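Chapter 4
Twill: The Cloth with a Slant
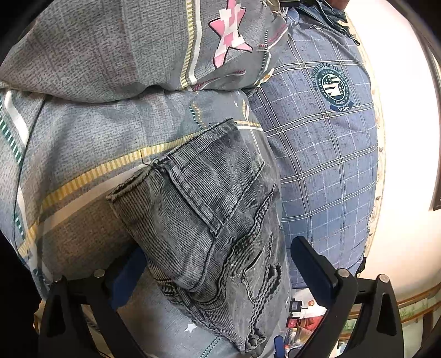 Figure 4.1 Faded gray denim, rolled up. Look for the fine diagonal ribs and the double rows of stitching.

If you have a pair of jeans nearby, go and get them before you read any further, and bring them over to a window where the light is good. Run a fingernail slowly across the leg and you should feel a row of tiny ridges, all leaning the same way. Those ridges are called the twill line, and we'll be spending the better part of this chapter on them (happily, I hope!).

In Chapter 3 we wove plain cloth, over one thread and under one, all the way across. Twill begins with one small change: the weft passes over two or more threads at a time, and each new row starts one thread further along. My first teacher, Nokuthula Xaba, had us weave 60 rows of it before she would let anybody touch colored yarn, and I still remember how pleased I was when that slant finally showed up.

We start with the threading of the loom, and then move on to herringbone, which is twill that changes its mind and turns back.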